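Robot Rules for Kids! Part 5 – Working Near a Robot Arm

OK so last time we did robot vacuums. Lots of mail about that one. Today – robot arms. The big bendy kind that pick stuff up and put stuff down.

First question, from Catinca Hodoroagă's class: do robots have rules?

Yes. Loads. But the robot doesn't read them. People read them, and then people set up the robot so it does what the rules say. A rule that gets written down and shared so lots of places can use it is called a standard. You use standards every day. A plug fits the socket. Paper fits the printer. Same idea.

So what are the rules for a robot arm? Every place has its own list on the wall. Here are some from the Fernbridge workshop, which takes old computers apart so the pieces can be used again.

Rule: Know where the arm can reach.
Stretch out your arm and turn in a circle. Everything you could bump is your reach. A robot has one too. People stay out of it when the robot is moving, unless the robot was made and checked for working close to people. Even then, somebody has to look at the whole job first. What is it holding? Is it sharp? Could a finger get pinched?

Rule: There has to be a stop button.
Usualy red, usually big, and easy to hit in a hurry. Anybody can press it. You don't get in trouble for pressing it. At Fernbridge they test it every Thursday before work starts.

Rule: Power off before you open it.
This goes for the computer, not just the robot. Unplug it first, then take the side off. And some parts inside can hold on to electricity even after the plug is out. The power supply is one. It stays shut. Always. Grown-ups too.

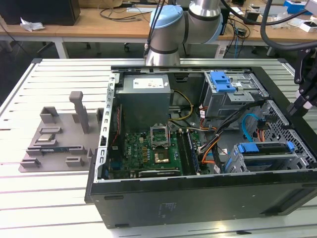

Rule: Be gentle with small parts.
A computer chip can be hurt by a tiny zap, the kind you get from a doorknob in winter. So there are rules for touching chips, and for the tools that touch them. Robots get a limit on how hard they can squeeze. Too hard – crunch. Too soft – dropped it.

Rule: Everything has a place.
A robot is bad at guessing. If a part goes back a little crooked, the arm may miss it next time. So people make holders with slots, and the part sits the same way every time. The holder is called a fixture. Good word. Use it at dinner.

Rule: Slow first, fast later.
New job? The arm does it slowly while a person watches with a hand near the stop. Emanuel Coman, who teaches the arms their moves, ran one new job 20 times at slow speed before he let it go any faster. Boring, he says. Good boring.

Rule: Write it down.
What went wrong, what time, who was there. Even little things. Next person reads it and doesn't make the same mistke.

Try it at home (no robot needed)
Get a friend. One is the robot, one is the boss. Robot shuts their eyes. Boss gives orders to pick up a spoon and put it in a cup. Agree on a stop word BEFORE you start. Then swap.

Now write three rules for your game and send them in. Best ones go up in June.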